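Speaker notes -- "The Afternoon Slump" -- Jillmont library talk
Zoriana Hutsuliak

Start on time even if people are still finding seats. Mic check. Water on the left.

Open with the 3 pm question. Hands up, who had to read the same email three times yesterday. Wait for the laugh, don't rush it. Then: tonight is about why that happens and what I've done about it, eleven years of night shifts and then day shifts at Palamarchuk Print. Not a doctor, say so early. Anybody with real sleep trouble should see one.

Part one, the body clock. Keep it short. Two things going on -- pressure to sleep that builds the longer you're up, and the clock that pushes you awake and then eases off. Early afternoon the clock dips a bit and the pressure is already there. So you sag. Lunch gets all the blame. Big lunch makes it worse but people who skip lunch sag too. Draw the two lines on the board, the wavy one and the climbing one. Use the green marker, red one was dying last time.

Story: the bindery in October. We ran a catalog job for Tranaveo, cut pages the wrong size at 2:40 in the afternoon. Whole pallet. I signed off on the sheet myself, awake, eyes open, and I did not see it. Pause here. The foreman moved the check to 10 in the morning after that and kept it there. Don't tell the part about the forklift, takes too long.

Part two, what the slump feels like from inside. It's mostly not yawning. It's getting short with people, reaching for the phone, walking into the supply room and forgetting why. Ask for two or three from the audience. If it's quiet use the one about me salting my tea.

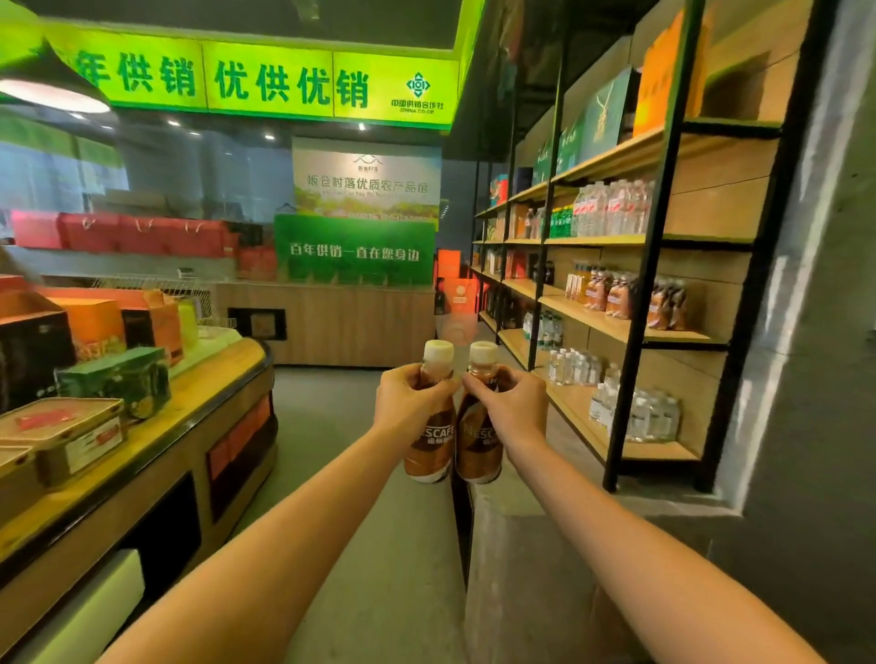
Part three is caffeine, everybody's favorite, and go slower because people write things down. Caffeine blocks the signal that tells you you're tired. The tiredness is still piling up behind it, and when the block wears off it all lands at once. It also hangs around for hours, so a 4 pm coffee can still be in you at bedtime. Ready-to-drink kind counts the same, and it's easy to lose track with it -- screw cap, couple of swallows, back in the bag. Two bottles knocked together like the Nescafé there, cheers, very nice, but look at the clock before you open yours. My own cutoff is noon. My sister's is 2 and she sleeps like a rock, so people differ, tell them to test it for a week.

Someone will ask about decaf. There's a little in it. Move on.

Part four, naps. Short one, set an alarm, before 3. I did 27 minutes for a long time becuase that was how long the break was minus the walk. Over 90 and you may as well write off the evening, at least I can. Drellolon, where I am now, has a room with a recliner. Mention that it took two years of asking. Don't get into the manager thing.

Part five, light and walking. Go outside. Even gray daylight is a lot brighter than the office. Once around the block, leave the phone on the desk. Stairs if it's raining. I do the loop behind the loading dock, about 75 steps each side, not exciting.

Then the schedule bit -- put the hard stuff in the morning, filing and phone calls after lunch. If you can't pick your hours, at least pick the order. Nurses and drivers will say they can't pick either one, and they're right, so don't argue. Point them to the shift work page in the handout, there are 155 copies on the back table, one per person please.

Questions, ten minutes. Repeat each one into the mic, the back row cant hear. If the teenager question comes up (it will) -- their clock runs later, they aren't lazy, and that one's a whole other talk.

Thank the library. Sign-up sheet for the spring talk is by the door. Get the marker back.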